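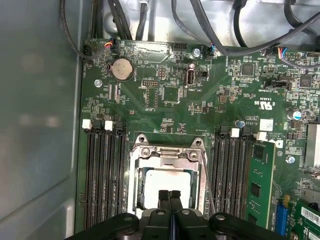

Hireo Assisted Disassembly Cell: Review After One Season of Use

Reviewed for the Kolska Equipment Reuse Program by Britta Tiedemann, workplace practice, with technical notes from Ourania Papadakis, bench lead

Purpose of this review

The Kolska program receives retired office computers from public agencies and returns what it can to service. Desktop towers make up the larger part of the intake. Each one is opened, checked, stripped of parts that have resale or repair value, and then passed to materials recovery. Until this year all of that work was done by hand at benches along the north wall of the shop.

The Hireo cell was installed to take over part of the work on the inside of the tower: approaching the processor socket, handling memory modules, and removing selected boards and drives. This review covers its performance, its cost in staff time, and the changes it has brought to the jobs of the people who work with it. It is written for managers of similar shops and for staff representatives who may be asked to comment on a purchase of this type.

What was evaluated

The cell consists of a single arm with a two-finger gripper, a camera at the wrist, a ribbed aluminum bench, and a control station on a nearby desk. Job scheduling runs through Teduneo, the work order software already in use at the shop. Replacement fingers and bench fixtures are ordered from Tagle, which also provided the operator training.

During the review period 2,651 towers were scheduled to the cell. Of these, 2,369 were completed without being transferred to a manual bench. The remainder were pulled by an operator, in most cases before the arm had begun its first approach. Bent chassis walls, non-standard drive cages, and heavy dust were the reasons most often entered in Teduneo.

Setup and daily use

A tower is opened by a person, laid on its side, and positioned on the bench. The operator selects the chassis model, confirms the board layout on the screen, and releases the arm. Two operators are assigned to the cell per shift. One loads and unloads; the other watches the control station and handles exceptions. They trade places at the midmorning break and again after lunch.

Loading is simple to learn. The screens are less so. Model names are listed in the order in which they were added to the library, and there is no search field. Operators have kept a paper index at the desk since the second week, and it remains in use. The supplier has been asked to correct this and has not given a date.

The arm is at its best on common business towers with a clear path to the board. Access is the deciding factor. Where cables have been tied back or expansion cards sit well away from the socket, the approach is quick and even. Where a long card lies close to the socket, the software slows the arm considerably, and an experienced technician working by hand will finish sooner.
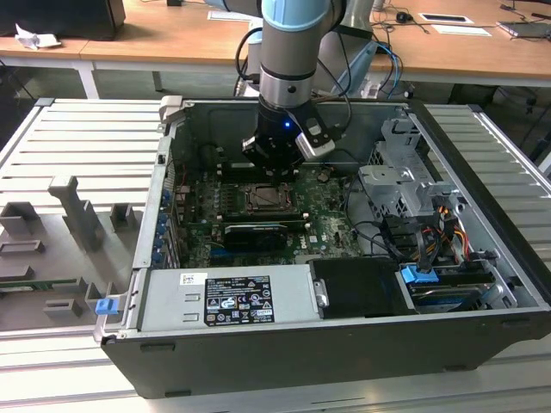
The arm over an open desktop tower at the cell bench. The CPU socket is directly below the gripper, with a long graphics card stretched across the board beneath it.

Quality of the work

Processor sockets are the part of the board most easily ruined by a moment of inattention, and they were the main argument for the purchase. The results here are good. Ms. Papadakis inspected sockets from both the cell and the manual benches under magnification and found fewer damaged contacts on boards from the cell. She attributes the difference mainly to the late part of the shift, when hands are tired.

Memory modules are handled well once the latches have been released. The gripper does not manage every latch style, and stiff latches must be opened by the operator before the cycle begins. The same is true of small cable connectors. Fan leads and front panel wiring are still disconnected by hand on every unit, and the shop has no plans to change this.

Drives remain under a separate procedure. Any storage device is logged by a person and placed in a locked container, whether or not the arm has taken part in removing it. Staff asked for this rule to be written down before the cell went live, and management agreed.

Effects on staff

No position was eliminated. The number of people on the floor is the same as before installation, and the written agreement with staff guarantees this until the next budget review. The content of the work has changed a good deal, however, and readers should not assume that the change was welcome in all respects.

The physical benefits are clear. Technicians at the manual benches spent long periods bent over open chassis with the neck and wrists in fixed positions. Complaints of wrist pain among those who rotated to the cell declined. Small cuts from sheet metal edges also became less common, although they have not disappeared, as covers are still removed by hand.

The drawbacks concern attention and skill. Several technicians described the monitoring post as more tiring than bench work. The operator must be ready to stop the arm, yet may go a long stretch with no reason to do so. The original rota placed one person at the station for a full half shift. After objections, the present exchange of duties was introduced, and reports of fatigue fell.

Senior technicians raised a further point. New employees used to learn board layouts by taking apart hundreds of ordinary machines. With those machines now going to the cell, the manual benches receive mostly the difficult units, and a beginner has few easy ones on which to practice. The shop has responded by reserving 2 manual benches for training and sending them a normal mix of intake. This reduces the output gained from the cell. In our judgment it should be treated as part of the cost of ownership and included in any purchase estimate.

Pay was also discussed at length. Operators are now expected to adjust fixtures, read fault logs, and decide when a unit should be withdrawn. These duties were not in the former job description. A revised grade took effect in October, some months after the duties did. Shops considering a similar cell would do well to settle this question before delivery.

Records and privacy

The wrist camera and the control station both create records. The cycle log shows which operator was signed in, how long each unit took, and when the arm was stopped. Early in the period a weekly report ranking operators by number of stops was produced automatically and sent to supervisors. It was withdrawn after staff pointed out that it could discourage people from stopping the arm when they ought to. Log data are now used for maintenance and fault analysis only, and individual names are removed from summaries. The ranking report is active by default in the software and must be turned off by an administrator.

Maintenance and support

Finger pads wear faster than the manual suggests, particularly on units with rough chassis edges. Replacement takes a few minutes and needs no special tools. The bench is easy to keep clean, but screws roll into the gaps between the ribs, and a magnetic pickup should be kept within reach.

Support by telephone has been courteous and generally useful – the technicians who answer know the equipment. Software updates are another matter. One was applied overnight without notice and reset the speed limits to factory values. The morning operator noticed the difference on the startup check. Updates are now blocked until the bench lead approves them.

Training took 7 working days for the first group of operators. The course covers normal operation thoroughly and fault recovery too briefly. Ms. Papadakis has since written a supplement on recovery after a stopped cycle, with attention to the case in which the gripper is still holding a part.

Assessment

The Hireo cell is recommended for shops with a steady supply of similar business desktops and enough floor staff to rotate duties fairly. It is not recommended for shops with a highly mixed intake, or where one person would be expected to run it alone for a full shift.

Strong points: careful work near the processor socket, reduced strain on wrists and neck, simple loading, knowledgeable telephone support.

Weak points: no search in the model library, slow approach in crowded cases, rapid pad wear, operator ranking report switched on by default, thin instruction on fault recovery.

The program will retain the cell. A second unit has been requested by the intake department, and that request is on hold until the training bench arrangement has been reviewed with staff.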